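Vendard opens orders for Flamer hand-held gripper kit

Vendard has opened orders for Flamer, a hand-held gripper kit for recording household handling tasks. The kit is aimed at small labs and integrators that want demonstration data from ordinary homes without moving a robot arm into each one. It costs 700 for the full set, or 349 for the gripper without the mount and software licence. First deliveries are planned for May.

The tool is a two-finger design worked by the operator's hand. A camera fixed to the body looks forward over the fingers, so each recording shows the grip and the object from the same side throughout. Finger opening is logged alongside the video, and both streams are written to a card in the handle.

Vendard has concentrated its early trials on kitchenware. Pans and bowls are awkward for parallel fingers: the wall is curved, the rim is often thicker than the side below it, and the weight sits well away from the point of contact. The grip used in most of the trials has one finger inside the vessel and the other against the outer wall.
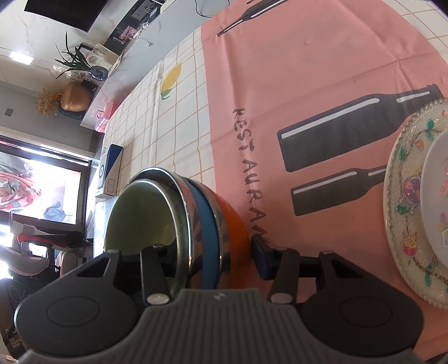

A saucepan held with one finger over the lip and a pad against its side.

Flynn Doolan, product lead for Flamer, said the pads had been through 11 versions before the company settled on the current shape. "A flat pad is fine on a box," he said. "On a pan it touches along one line and the pan swings. We wanted something that would give a little at the rim and still let go cleanly when the hand opens."

The pads are held by a single screw each and can be changed at the table. Three pairs come in the box: a general pair, a narrow pair for cutlery and handles, and a softer pair for glass. Spare pads are sold separately - Vendard has not yet published a price for them.

Polished metal is a second difficulty, this time for the camera. A steel bowl reflects the window, the ceiling lights and the tool itself, and position tracking that relies on visual features can lock on to a reflection that moves with the operator. 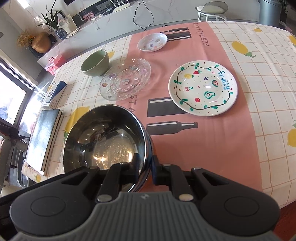 Flamer's software deals with this by giving less weight to features close to the fingers and more to those further off, such as furniture, table edges and printed cloth. Vendard says a patterned tablecloth helps and a plain white one does not. Where tracking is lost, the section is marked in the log and left out of the export unless the user asks to keep it. The company has not released error figures.

Exported recordings are in an open format, with a converter for Clostach, the training package Vendard already sells. Users of other packages will have to write their own importer, although the file layout is documented in full in the manual.

An earlier Vendard tool, the Gill, stays on sale for bench work with small parts. It has a shorter finger travel and will not open wide enough for most pans. Gill owners can use the Flamer software with their existing tool, but the pads are not interchangeable and the older handle has no card slot, so it must stay connected to a laptop by cable during recording.

The full Flamer set includes the gripper, wrist mount, charger, pads and a licence for one computer. Orders are taken through Vendard's own site only.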